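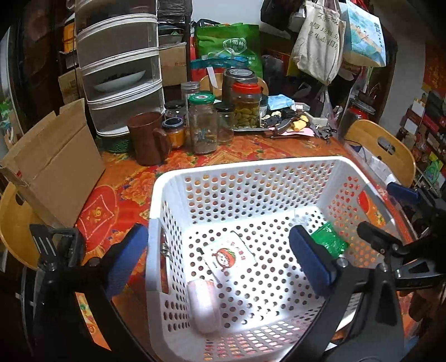
꽃무늬 식탁보 위에 놓인 흰색 플라스틱 바구니와 소형 포장 물품.

팀브리지, 소형 포장재 분리배출 기준 개정

팀브리지시는 2024년 1월 17일 가정에서 나오는 소형 포장재의 분리배출 기준을 개정한다고 고시했다. 개정 기준은 5월부터 시 전역에 적용된다.

적용 대상은 낱개 포장 봉지, 투명 비닐, 코팅 종이 카드 등 5개 품목군이다. 현행 기준에서는 이들 품목을 일반 비닐류와 함께 배출할 수 있으나, 개정 후에는 단일 재질과 복합 재질로 나누어 내놓아야 한다. 재질 표시가 없는 포장재는 종량제 봉투에 넣는다. 내용물이 남은 봉지는 수거 대상에서 제외된다.

수거 거점은 현재 198곳에서 300곳으로 늘어난다. 신설 거점은 공동주택 단지와 리코프 지구의 단독주택 밀집 지역에 우선 배치된다. 수거물의 선별과 압축은 위탁업체 사란티스가 맡는다. 시가 집계한 지난해 소형 포장재 수거량은 약 566톤으로, 이 가운데 복합 재질의 비율은 별도로 산정되지 않았다.

인접한 스킨도브시데는 같은 기준의 도입 여부를 검토 중이며 시행 시기는 정하지 않았다. 품목별 세부 배출 요령은 팀브리지시 누리집 자원순환 게시판에서 확인할 수 있다.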